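Ticket 2352 — Street viewer, walking tour pages
Status: waiting for customer
Product: Veltska Viewer
Opened by: Huronthorpe branch office

Hello, I write again about the same problem, because the first ticket was closed before I could answer.

Our walking tour opens normally on the office computers. On the older laptops it stops at the loading bar, always at the same place, near the end. There is no error window. The bar stays there and the fan becomes loud. I waited 13 minutes one time and then I closed the browser.

What I have tried until now:

Cleared the browser cache and started the laptop again. No change.
Used a different browser. The bar goes a little further, then it stops too.
Turned off the ad blocker. No change.
Connected with a cable instead of the wireless. The first part is faster, but it stops at the same place.
Opened the Arargate tour on the same laptop. This one works, so I think the laptop is not too weak for the viewer in general.

In the browser console I see code 503 repeated many times, always for the texture files. On Tuesday in the morning it was only a few lines, and after lunch the list was very long. I don't know if the time of day is important, but I prefer to mention it.

The sidewalk and the brick corner:

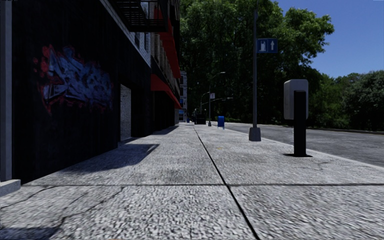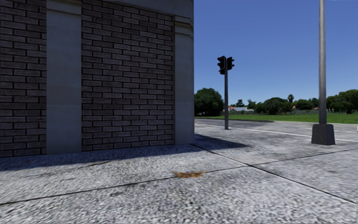 Please tell me if you need the full console text. It is long — I can send it as a file.

Reply from Montoya support:

Thank you for the detailed list, it saved us some time. The 503 comes from our file server and has no connection with your laptops. The older browsers ask for all textures at once, and the server refuses when there are too many requests. The Arargate tour has fewer files, so it stays under the limit. Please open Settings, then Network, and change "Parallel downloads" from 101 to 13. Save, close the viewer completely and open it again.

Answer from Huronthorpe:

I changed the number on one laptop and the tour opened in nearly two minutes. On the second laptop the Network page is gray and I cannot write in it. Is an administrator account necessary for this? I leave the ticket open until I know.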